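Segmenting pours, and a clock that drifted

Most of January went into the segmentation step in Dilus, the tool I use to turn long egocentric recordings into labeled action clips. Pick and place segments were fine. Pours were bad, and I kept putting them off until Jennylyn Lumbao ran her review pass and rejected 56 of the 110 pour clips in the batch. Her note on most of them was one word: "start."

The old rule was simple. A pour began when the wrist roll rate of the dominant hand crossed a threshold and ended when it crossed back. This works on a cup with a wide mouth. It fails on a bottle, where people bring the neck over slowly, hold it nearly level, and then make small corrections for several seconds. The roll rate during those corrections is inside the noise band. The segmenter sees a short motion, a long nothing, and another short motion, and it labels the middle as "hold."

The kitchen clips are the hard case. The wrist trackers give a clean pose for both hands, the visual side less so.
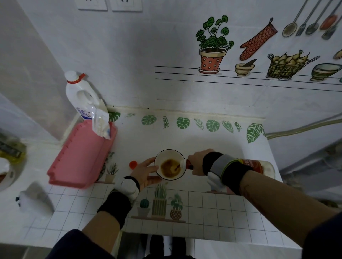 Mid-pour, left hand on the bowl, bottle close to horizontal. The old rule labels this "hold."

Two things made the visual side worse than I wanted. First, the bowl mask. The fingers spread over the rim and split the visible ellipse, and the fitter picked whichever arc was longer. I now fit on the union of arcs and reject any solution whose center jumps more than 14 pixels between frames. Second, the wall. A decal with a drawn ladle, fork and spatulas on it is a good source of false detections. The detector would report a utensil with high confidence, and the action labeler would then consider "stir" a reasonable candidate. Anything that stays fixed to the wall plane over the whole clip is now dropped before the labeler runs. I should have done that in the first version.

The new rule uses tilt angle instead of tilt rate. A pour is active while the long axis of the held object is past its tilt limit and its opening projects inside the bowl region. The limit is set per object class. For narrow-neck bottles I use 85 degrees from upright, which is conservative. Full bottles pour well before that, so the start boundary is refined afterward by searching backward for the first change inside the bowl mask.

That refinement exposed the actual bug. Start times were landing late by a consistent amount on some sessions and correctly on others. I spent a Friday on the filter before looking at the raw timestamps. The Enero logger stamps tracker packets on arrival and video frames on exposure, and the offset between them grows over a session. Dumora had a resampler that hid this for short recordings. I replaced it with a linear clock fit per session, and the residual is now under one frame.

Still open: the left hand. The labeler wants one verb per segment, and "stabilize" gets overwritten by whatever the right hand does. Rivera, our schema, allows parallel tracks, but the review tool only draws one. Jennylyn wants two rows in the timeline. I have a branch that does it and scrolls badly.

Recent posts
Per-session clock fits in Dilus
Ellipse fitting with missing arcs
Why the Rivera schema has no "idle" verb
Dumora resampler: notes before removal
Review tool keyboard shortcuts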